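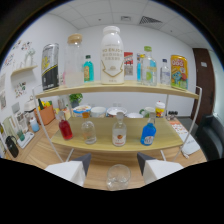
Home | Grippers | Controllers | FAQ | Contact

Hand-held gripper comparison: frequent questions

Which grippers did you compare?
Two of them, the Nindora and the Iren. Both have two fingers and are moved by hand, with the camera on the tool.

How many trials were made?
We kept 798 of the 809 recordings. In the other eleven the camera lost its position, so we removed them for both grippers.

Why do you use a glass tumbler?
Clear glass is difficult for the camera, as the table is visible through it. A gripper which looks good with cans and bottles can look much worse with a tumbler.

Should I clear the shelf before a trial?
No, please leave the bottles and cans on it. We want the results to be valid for a full shelf.

How wide should I open the fingers?
We start at 70 mm for every object, and close slowly. Please do not push the object against the shelf.

Can I use the Mösli controller?
Yes, with both grippers. Set the recording rate to 20 Hz before you connect the camera.

When will the arm results be ready?
We plan to publish them in June.

Shared 20 times | 0 comments

Last change 4/12/21. Questions to Nafula Okoth, Grunham test room.
© Grunham | Back to top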